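Upholstery

By Merike Baranauskienė
December

Upholstery is the work of covering seats and other furniture with padding and an outer material, such as cloth or leather. The word is also used for the covering itself.

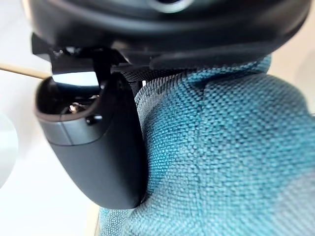 3 min read

Early seats had only a loose cushion. Later the filling was fixed to the frame, and horsehair, wool and straw were common for this.

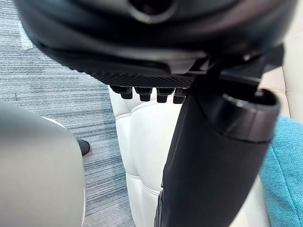

Today most makers use foam. It is cheaper and lighter, but many restorers still prefer hair for old chairs.

Tufting means that thread is pulled through the cover and the filling, so that they stay together. Channel stitching makes long, soft rows instead — it is easier to clean, as there are fewer deep points. 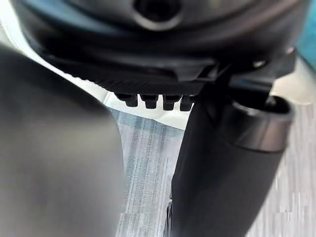

In Grosovholm the trade had its own school, where the course took three years. The school kept 357 cloth samples, almost 100 of them from the Clandulham mills.
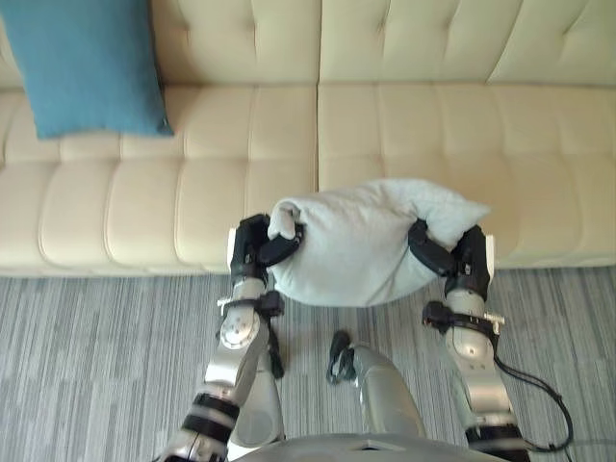 How is leather upholstery cleaned?
It is wiped with a soft, slightly damp cloth and left to dry away from heaters.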